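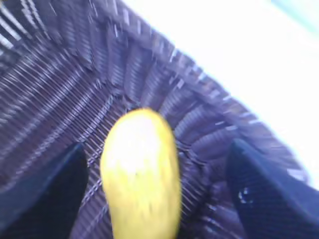 January, Drurkell bench, fruit-and-basket task, right arm.

Started 9:40. Goal for today was to find out why the wrist view gets dropped by the tracker when the arm moves inside the basket. The policy is fine on the open table. It loses confidence once the fingers are below the rim, and the planner then does what it was told to do with low confidence, which is to back out and try again. On a bad run it backs out four or five times before the supervisor times out.

Branch is wrist-blur on the Quintela repo. Nothing merged yet.

What I checked first, in order:

Timestamps. Wrist frames and joint states are both stamped on arrival, so the frame is always older than it claims to be. Ran the latency script against the bench clock. Median lag on the wrist stream is 56 ms. We had 50 in the config from the fall, so the offset is a bit short but that alone does not explain the dropouts. Changed it to 56 and left it.

Exposure. Auto exposure was on. With the basket filling most of the view and the table showing past the rim, it settles for the dark weave and the table goes to flat white. Long exposure plus a wrist rotation gives streaks all over the weave, and the keypoint detector hates streaks. It reads the strands as edges that move on their own. Match count falls under the threshold and the pose filter rejects the frame.

Pose filter. It rejects on match count only. It does not know how fast the wrist was turning, although the joint velocities are right there in the same message. A frame taken at high wrist speed should be given less weight and a frame taken at low speed should be kept even with few matches. At the moment both get thrown out the same way.

So two changes.

1. Fixed exposure during any segment tagged "inside container". The tag comes from the planner, so the camera node now subscribes to the planner state. I do not love that dependency. Put it behind a flag, lock_exposure_in_container, default off.

2. Frame weight from wrist angular speed. Linear falloff, full weight below the lower limit, zero above the upper one. Limits are in the yaml. Tried a smooth curve first and could not tell the difference in replay, so kept the simple one.

Replay on the recorded log, 1673 frames, all of them with the wrist inside or just over the basket. Old filter had long stretches of nothing accepted, mostly during the reorient before a lift. New filter keeps the track through most of those. There is still one bad stretch where the wrist rotates and the elbow moves at the same time. I only use wrist joint speed at the moment, so the elbow motion is invisible to the weighting. Should be camera speed from forward kinematics. Todo.

Then live, after lunch. First few tries were worse than before. Spent too long on this. The launch file for the bench still pointed at the Nikbridge config, which has the camera transform for the old mount, so everything was rotated 90 degrees about the optical axis and the reach corrections went sideways. Fixed the path. Added a check at startup that compares the mount name in the config with the one stored on the arm and refuses to start if they differ. It prints both names.

After that the backing-out behavior was much less common. It still happens. When it does, the log shows the confidence dipping at the rim crossing, where half the view is weave and half is table, and locked exposure is wrong for one half whichever value I choose.

Also looked at the approach over the open table, to make sure the new weighting does no harm there. Grapes on the left, a red fruit further out, fingers open. Arm speed is higher here than in the basket, so the weights drop more often, but detections on the table are easy and the filter has plenty to work with. The target selector picked a fruit and stayed with it on every run I logged. Before this it would sometimes switch between the two when both sat near the border of the view. I suspect the timestamp change did that and not the weighting. Need to run them separately. 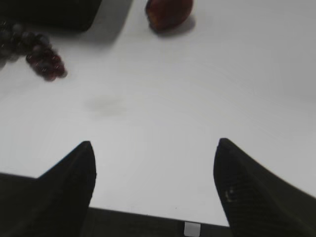 Tarek Sabbagh read the draft of this over the shared drive and wrote back that I should not tie the camera node to the planner at all. His point is that the container tag goes on when the planner intends to enter, which can be well before the fingers cross the rim, so exposure gets locked to the wrong view on the way in. He would sooner compute it from gripper height against the basket model in Hulla, and he says the height is already published for the collision check. He also asked for the log with the elbow motion.

Agreed on the height. It removes the subscription and the flag can stay as it is. Log is copied to his folder.

Next:

Switch the exposure trigger to height over rim, with some hysteresis so it does not flip at the crossing.
Camera speed from forward kinematics in place of wrist joint speed.
Rerun table approach with old offset and new weights, then new offset and old weights.
Delete the Nikbridge path from the bench launch file on main too, I only fixed it on my branch.

Stopped 5:20. Arm parked, bench powered down, replay job left running on the desktop.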